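Quick and dirty guide to comparing two hands on the same arm. Written up because three people have asked me this month and I keep typing the same email. Assumes the arm already moves and you know where the e-stop is.

We were comparing the Dromix hand (jointed fingers, padded tips) with the Pillivton (longer fingers, softer, slower to close). Task is card sorting. Flat cards out of and back into a divided cardboard box. Sounds easy. Flat stuff is horrible.

## Before you start

- both hands, both adapter plates, the RIGHT bolts for each
- one box with dividers, taped to the table if it's light
- stack of cards, all the same stiffness
- laptop for logging
- a notebook, paper. Logging will fail at some point

Don't change the box halfway. Abenezer swapped ours for a nicer one between hands and we had to bin a whole morning.

## 1. Fix the table

Mark where the box goes. Mark where the arm base goes. Pencil is fine on the table, tape on the floor. If someone knocks the table, stop and measure again, don't eyeball it.

Keep cables off the part of the table the wrist sweeps over. Charger leads are the worst for this, they creep.
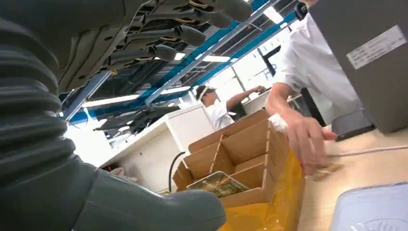

Next the wrist camera. Do it now, before any tuning. Exposure on manual, locked. If you leave it on auto then every time the wrist tips up towards the lights the whole picture shifts and the card edges vanish for a second or so. Cost us most of an afternoon. Set it for the table top and let the ceiling blow out, who cares.

Focus: tape a card at working distance, focus on the printed side, dab of nail varnish on the ring. Done.

## 2. Get a human baseline

Skip this and you will regret it. Have a person do the same task by hand, same box, same cards, one hand only. Zewditu did ours. You're after two things:

1. how they actualy pick the card up (edge? slide it? tilt it on the divider?)
2. which compartments are awkward even for a person

Ours slid the card up the divider with a thumb and then pinched. We'd programmed a straight down pinch. So that got rewritten before lunch.

## 3. Controller settings

Same for both hands or the comparison is worthless. What we used:

| Setting | Value |
|---|---|
| Approach speed | 40 mm/s |
| Pause before close | 300 ms |
| Time allowed for grip | 800 ms |
| Retries per card | 6 |

The 800 is generous for the Dromix and only just enough for the Pillivton. We left it. If you give each hand its own timeout you're testing your patience and not the hand.

Save the settings file under a new name every time. Mingxuan uses Mamo for this and swears by it, I just put letters on the end.

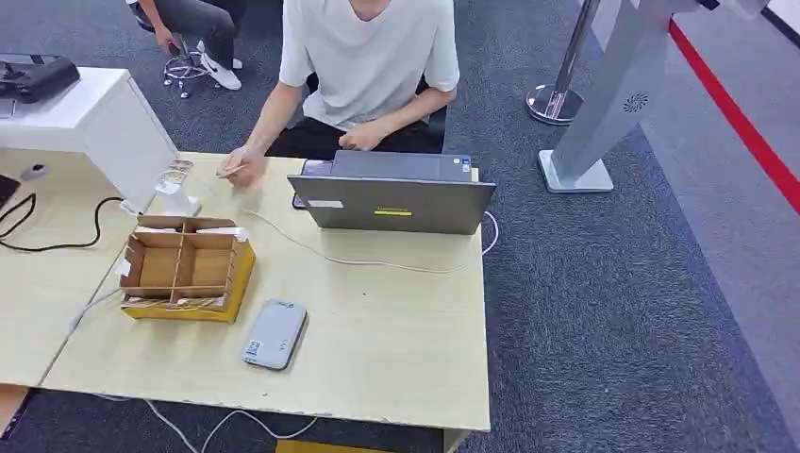
*Desk side of the job: sorting box on the left, laptop open.*

## 4. Run it

One person on the laptop, one resetting cards. Not the same person. Swap over when whoever's resetting gets sloppy, you'll know.

Order matters. Do hand A, hand B, then hand A again. If the second go with A looks very different from the first, something moved and you need to find out what. Usually the box.

For every card write down:

- got it first time / got it on a retry / gave up
- bent the card, yes or no
- touched a divider on the way out

The divider one looks fussy but it was what split the hands for us. Both picked up fine from the front compartments. The Dromix clipped the dividers far more on the way out because the knuckles stick out sideways. Pillivton slimmer there, but it drags the card against the wall and you get a curl.

Don't fix things mid run. Write it down, finish, then fix.

## 5. Swapping hands

Park the arm low and out over clear floor, hand open, nothing under it. Power off at the controller, not just the software stop. Support the hand with your other hand before the last bolt comes out, they're heavier than they look and the connector does not like being used as a leash.

Check the fabric sleeve after each swap. If it's bunched up at the wrist it'll pull when the joint rotates and you get a tiny offset that looks exactly like bad calibration. Smooth it down, cycle the wrist both ways, then calibrate. Every time, even if you think it's fine.

Screws: hand tight, then the torque driver, crosswise. Look at the side screws on the knuckles too while you're down there. Ours worked loose after a long session and the finger started closing late.

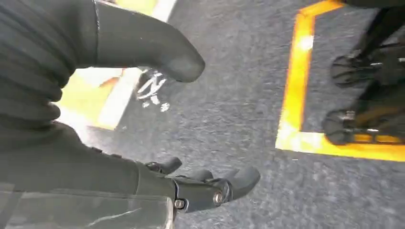 Boyang Jiang read the draft and wrote back that the swap section needs a line on the connector seal, because he pinched one the first time he tried it and got random dropouts for a week. He also thinks A-B-A isn't enough and it should be A-B-A-B if you've got the time.

Fair on both. So: check the seal sits flat before you push the connector home. And do A-B-A-B if you can stand it.

## 6. Reading the results

Don't average everything into one score. Split by compartment first. A hand that's great at the front and useless at the back will look the same as one that's middling everywhere, and those are very diffrent problems.

Watch the clips of the failures back at half speed. Sort them into missed, slipped, clipped. If most are "missed" it's probaly your camera or calibration, go back to step 1. Slipped is pads or grip time. Clipped is the shape of the hand and you can't tune that away, only plan a different path out.

We've kept the Dromix on for now, with a steeper exit path. Pradach pads are on order to try next, will add a section when they turn up. Settings files are on the shared drive, ask Sosina if you can't get in.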